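Notebook, Legislative Records Workshop
January — entry 23
Kept by C. Haslam

Matter in hand: comparison of the Tulero land tenure bill as tabled against the version returned from second reading. The working copy is held in the Plarnavwood folder. Colleagues are asked not to edit it until the clause numbering has been settled.

Clause 6 now refers to leasehold interests held by non-resident companies. The tabled text said "foreign persons", a term defined in the schedule. The schedule has not been amended to match, and the old definition accordingly stands with nothing in the body of the bill relying upon it. Flagged for the drafting office.

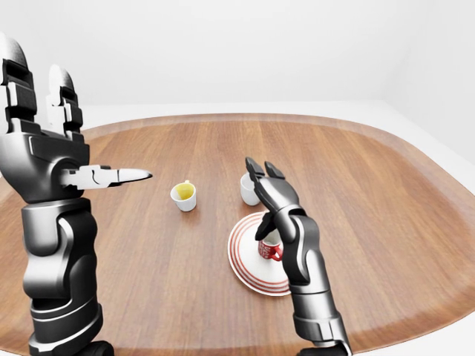
The transitional provision has also moved. Existing leaseholders were to be given 30 months to register; the returned version retains the period but counts it from proclamation and not from assent. The explanatory memorandum still says assent. Both readings have been entered in the comparison table, with the memorandum marked as superseded pending advice.

Division records: the Chávez amendment was negatived on the voices and no names were taken. The earlier index entry listing it as a recorded division is wrong and has been struck out, initialled CH.

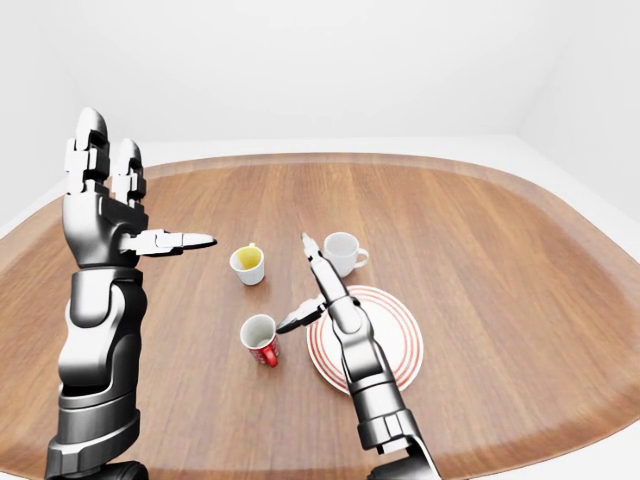 Wooden table with rounded outline; left hand raised, palm toward the centre. Rendered view.

Public submissions: the register closes at number 612. Several were lodged twice, once by post and once through the portal, and the duplicates retain their own numbers. I do not propose to renumber. The committee's report cites submissions by number, and any change would break its footnotes.

The Finis index rejected the accented form of Chávez on import and filed those entries under a blank heading. Re-entered by hand before lunch. The export should be checked again before anything is sent to the Clerk.

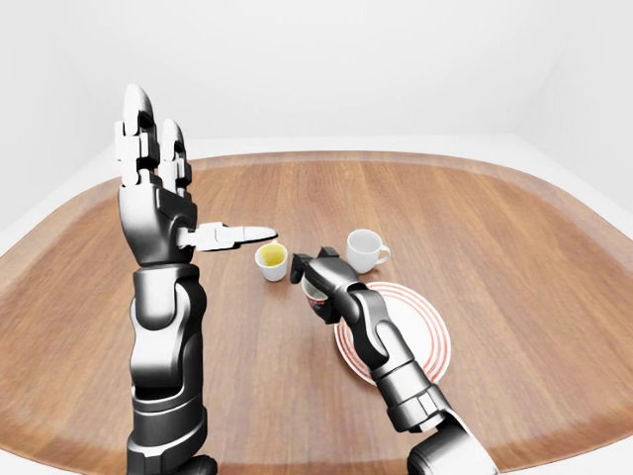 Outstanding: confirmation of the commencement clause, which appears in two places with different wording; a clean copy of the schedule; the reply from the drafting office on clause 6. The third-reading print is expected at 4 pm and will be compared against the returned version only. The tabled text may go back to the strongroom.

Chelsea Haslam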